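Documentación > Momgate > Percepción y control > Configurar una tarea de recogida en estante

Configurar una tarea de recogida en estante con dos brazos

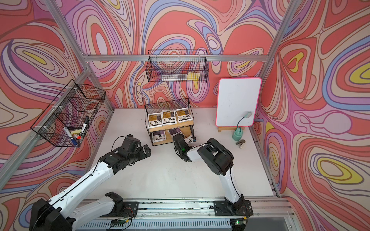

Josphat Mutiso
Responsable de integración de software, Novura
18 de mayo de 2019

En esta sección se configura la recogida de paquetes planos en un estante de dos niveles, con cámara fija y dos brazos montados sobre el mismo riel. Se supone que Momgate ya está instalado y que ambos brazos responden en el panel Estado. Si la cámara todavía no está calibrada, complete antes la sección de calibración extrínseca.

Definir la zona de trabajo

1. Abra Momgate y cargue el perfil de la celda. El perfil contiene la posición de las bases, los límites articulares y la transformación de la cámara.

2. En Escena > Volúmenes, dibuje un volumen de trabajo que cubra la superficie blanca y el estante. Deje fuera las paredes.

3. Añada como obstáculos fijos la cesta de malla de la pared del fondo y la de la pared izquierda. La segunda es más profunda y está inclinada hacia fuera, así que modélela con una caja orientada. Con una caja alineada a los ejes se pierde espacio útil para el brazo izquierdo.

4. Añada también los perfiles de aluminio de las esquinas y el travesaño del fondo.

5. Marque la pizarra de marco rosa y la grapadora como obstáculos móviles. El planificador consultará su posición antes de cada ciclo.

Nota: los obstáculos móviles se actualizan solo con los brazos en reposo. Si desplaza un objeto a mitad de ciclo, detenga la tarea y pulse Releer escena.

Ajustar la percepción

6. En Percepción > Fondo, seleccione Fondo texturado. Con paredes de dibujo ondulado en varios colores, el modo Fondo liso genera contornos falsos y el detector los propone como candidatos.

7. Defina una región de interés por nivel. Asigne nivel_sup al tablero de madera y nivel_inf a la balda inferior.

8. Cargue una plantilla por tipo de paquete. Los de fondo blanco con banda dorada y los de etiqueta gris violáceo necesitan plantillas separadas, aunque compartan formato.

9. Fije el área mínima de detección en 400 píxeles. Por debajo de ese valor, las motas oscuras y las migas de la superficie pueden entrar en la lista de objetos.

10. Pulse Probar y revise la lista. Las detecciones con una confianza inferior a 34 aparecen en gris y no se envían al planificador.

Precaución: el alambre negro del estante puede dejar huecos en la máscara de los paquetes del nivel inferior. No active Rellenar huecos en nivel_inf, porque dos paquetes contiguos quedarían unidos en una sola máscara.

Asignar los brazos

11. En Planificación > Roles, asigne al brazo derecho la función Recoger y al izquierdo la función Espera.

12. Guarde una postura de espera para el brazo izquierdo con la pinza delante del estante, por encima de la superficie, y los dedos apuntando a la derecha. Compruebe en el visor que no invade el corredor de extracción.

13. Para nivel_inf, elija Extracción frontal. La pinza cierra sobre el paquete y lo saca en línea recta antes de girar la muñeca. En nivel_sup puede usar Extracción libre.

14. Establezca en 2 cm la separación mínima entre brazos. El valor se aplica a todos los eslabones, incluidos los codos.

15. Active Comprobar cables si el perfil incluye el modelo de los cables exteriores. Aumenta el tiempo de planificación, unos 2 segundos por trayectoria en nuestro equipo de pruebas.

Precaución: no acerque las manos al riel delantero mientras la tarea esté habilitada. Una postura de espera es una postura activa y el brazo puede moverse sin aviso.

Ejecutar y registrar

16. Ejecute primero en modo Paso a paso. Momgate se detiene tras cada fase (aproximación, cierre, extracción, retirada) y espera confirmación.

17. Si el planificador devuelve SIN_RUTA en la retirada, abra el visor y busque el volumen resaltado en rojo. Corrija el volumen o la postura de espera y vuelva a planificar.

18. Cuando todas las fases pasen, cambie a Continuo y active el registro. Los archivos se guardan en formato Camen y se abren con el visor Muriithi, versión de escritorio.

Nota: el registro guarda la escena tal como estaba al inicio del ciclo. Para comparar dos ejecuciones, use el mismo perfil de celda y las mismas plantillas.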